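Folding a bound cleaning cloth into a flat quarter

Plelier household notes, sheet 12
Last revised 2022-05-03

Scope

This sheet covers rectangular cloths with a stitched binding on all sides and a hanging loop at one corner. It applies to microfiber and to thin cotton toweling. Unbound cloths curl at the cut edge and are handled on a separate sheet. Thick bath mats are excluded.

The finished piece is a quarter of the open size, with the binding stacked on the outer edges and the loop accessible. It fits the shallow Binau drawer insert and can be pulled out by the loop without disturbing the stack.

What you need

A table larger than the open cloth on every side
A dry cloth, fully cooled if it came from the dryer
A tablecloth or other soft cover, optional

A covered table gives more grip than a bare one, and the cloth slides less during the second fold. A printed cover is fine, but it should be pulled tight first. Wrinkles in the cover transfer to the cloth and are easily mistaken for old fold lines.

Step 1. Lay out

Place the cloth with its face side up and one short side toward you. Turn it until the loop is at the far right corner. Smooth from the center toward the corners with the flat of the hand. Do not pull on the binding, which stretches at a different rate from the fabric and will make the edge wavy.

Step 2. Check the edges

Bound edges tend to roll under or flip over, most often at rounded corners. On a two-tone cloth the fault is easy to find, as the underside is a different color from the face. 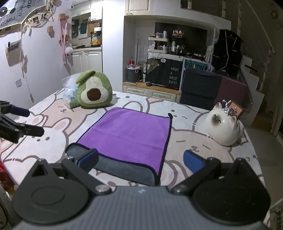 A turned edge must be opened before the first fold. Lift it by the binding near one corner, lay it back toward you, and run a finger along the full length. If it springs up again, turn it slightly past flat in the opposite direction, hold for a moment, and release. Folding over a turned strip traps three layers on one side and two on the other, and the finished piece will lean.

Step 3. First fold

Take the two near corners and carry them to the far corners. Match binding to binding. If the cloth already has a crease across the center, use it as the fold line, provided that the edges meet. Where they do not, align the edges and ignore the crease.

Few cloths stay square after washing. If one end is wider than the other, divide the difference equally between left and right.

Step 4. Second fold

Bring the left half over onto the right. Keep the loop outside the fold. Press once along the new folded edge, working away from you.

Storage

Stack with all loops at the same corner. The Ello bin takes the same folded size but has higher sides, so stand the pieces on edge with the loops up. Refold anything that has been in the bin since September or longer, as the binding takes a set.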